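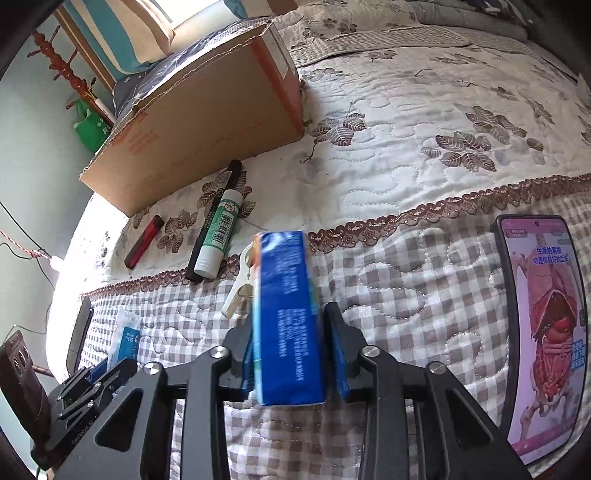

The first thing to do with a pile of odds and ends is put it in a drawer and shut the drawer, according to one reader of the first edition, who wrote to say that a whole chapter on sorting small things was a chapter too many. I have some sympathy. I've got a drawer like that myself and I'm very fond of it, but I can never find a pen in it, and that's really where this chapter begins.

Chapter 3
Small Things on a Flat Surface

In Chapter 2 we worked on big stuff: coats, bedding, the chair that has turned into a wardrobe. Big stuff is easy to see and a pain to lift. Small stuff is the other way round. You can carry a whole evening's worth of it in two hands, and then you stand there in the doorway wondering where on earth it goes (I do this most weeks, usually with a set of keys hooked over my little finger).

So we're going to use the bed. When I ran the first home skills course at Skernau I had everyone working at desks, and it was hopeless, things kept rolling off and people kept sitting down! A made bed is wide, it's soft, nothing bounces, and you can't go to sleep until you've finished. Pull the cover flat before you start. If you've got a patterned one, so much the better, and you'll see why in a minute.

You'll need a box with its flaps open, a bag for rubbish and 30 minutes. Set a timer if you're the sort who drifts off reading old birthday cards.

Start with what I call the laying out. Tip nothing. Take things from the box one by one and put each down flat with a bit of space round it, so that nothing hides under anything else. Don't decide anything yet, just lay.

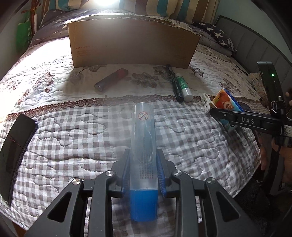
Grouping comes next, and the mistake nearly all of us make is grouping by what a thing looks like. Pens with pens, tubes with tubes, fine, but you have to pick each one up and read it. A black marker and a green-and-white glue stick lying side by side on a leafy bedspread are much the same shape, and in a hurry they'd both go in the pencil pot, where the glue would sit until it dried up. Ask what you'd be doing when you reached for it. And if your cover has a border across it, as this one has where the leaves meet the checks, use it as your line: sorted on the near side, unsorted on the far side.

Tall things get their own rule. Stand them up last, at the edge of the box, or they'll go over and take your rows with them.

Exercise 3.1 uses the contents of one box. Keep a note of anything you moved more than 2 times, as we'll come back to those in the Kanach method, later in the chapter.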